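Teaching a Robot by Hand: Questions We Keep Getting
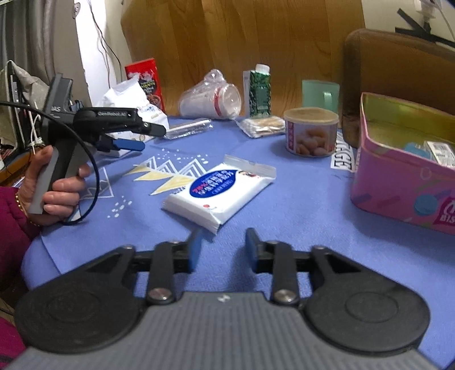 Answers by Kamlesh Negi
Filed under: Hand-held demos, Buying advice
Last revised in March

Do I need a robot to record demonstrations?
No. With hand-held grippers a person squeezes the fingers open and shut over ordinary stuff, like the tissues, biscuits and juice carton on that table, and the recording goes off for training. That part is true and it's cheap. You do need a robot to find out whether any of it worked, and plenty of sales pages skip that bit.

Is it as good as remote control?
Depends what you mean by good. Remote control is slow and your operators will hate it, but every move they record is one the arm can make. A person holding a gripper can reach, twist and lean in ways your arm can't. We ran both on the Gullodon packing job. Hand-held gave us 300 demonstrations in the time remote control gave us 19. Then we threw out a good part of the 300 for asking the impossible of the elbow.

The vendor says three demonstrations are enough. Are they?
Enough for a video, sure. Ask them to turn the packet over and move the mug, then run it again while you watch.

Should we tidy the table first?
Only if the robot is going to work on a tidy table. A patterned cloth and a few shiny wrappers are a fair test. If your numbers fall apart when the cloth changes, you'd rather know before you sign.

One hand or two?
Start with one. Two-handed work, such as steadying a tin while taking something out, is where people get excited and where most of our failed runs come from. Timing between the hands is hard to teach and harder to fix later.

Who should do the demonstrating?
Whoever does the job now, if they'll agree to it. Engineers tend to move the way they think a robot ought to move. Pay people for the time, too. Fourteen minutes at a stretch is our limit at Stistthorpe before the grasps get sloppy.

Will skills carry over from one robot to another?
Sometimes. I have heard "works on any arm" a lot and seen it once, for picking up soft packets. Cups on their sides did not carry over.

Do you sell any of this?
No. Zastis does testing only. We charge for the test whether your robot passes or fails.

Where do I send a question that isn't listed?
Use the contact form and put "Srivastava bench" in the subject line. Please say which arm you have.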